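Fatska Opens Booking for Bedroom and Table Reset Visits

Friday, May 8, 2026 - Home tidying company Fatska has opened booking for a new service aimed at people who live, eat and sleep in the same room. The Reset Visit covers one room and lasts a morning or an afternoon. It is open to renters and owners in the Multon and Fleury districts.

The company tested the service in January in 40 homes. Most were studio apartments or single rooms in shared houses, where one table has to serve for meals, paperwork and anything carried in from the store.

"People call us about the closet, and then we get there and the trouble is the table," said Rahel Moser, who manages home visits at Fatska. "You have a snack wrapper, a paper cup with a tissue in it, a jar, a bottle lying on its side. It takes a few minutes to clear. But it has been there a week and they're eating on the corner of it."

Visits begin at the table and move on to the bed and the bedside cabinet. Clothes that have piled up by the bed are sorted with the customer into wear again, wash and put away. Nothing leaves the room without the customer's say-so, and the team does not bring storage boxes to sell.

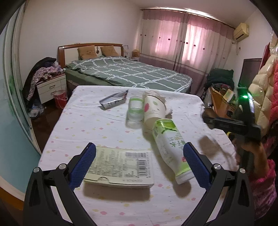 What a visit includes

Each visit is carried out by two people. They clear and wipe the table, shake out or change the tablecloth, sort packets and jars, make the bed and empty the top of the bedside cabinet. Buckets, bags and other items kept on the floor are moved so the floor can be swept, then returned to a spot the customer picks. Food packets are checked for dates before they go back on a shelf.

Curtains, air conditioner filters and the inside of closets are not part of the standard visit. They can be added at the time of booking.

"I didn't want my room to look like a hotel," said Siu-fong Ho, a Fleury tenant who took part in the January test. "I wanted to put a bowl down. They asked where I sit, and they worked out from there."

Price and booking

A standard visit costs $101. A shorter follow-up, booked within 30 days of the first visit, costs $40. Customers can book by phone or at the Fatska office on Carker Street, and appointments may be moved free of charge up to the day before.

Florian Texier, who runs scheduling, said evening times will be added if there is demand for them - the January customers were split on the question.

About Fatska

Fatska is a home tidying and light cleaning company with its office in Multon. It made 193 home visits last year.

Press contact: Sandrine Sabatier, Fatska, Carker Street, Multon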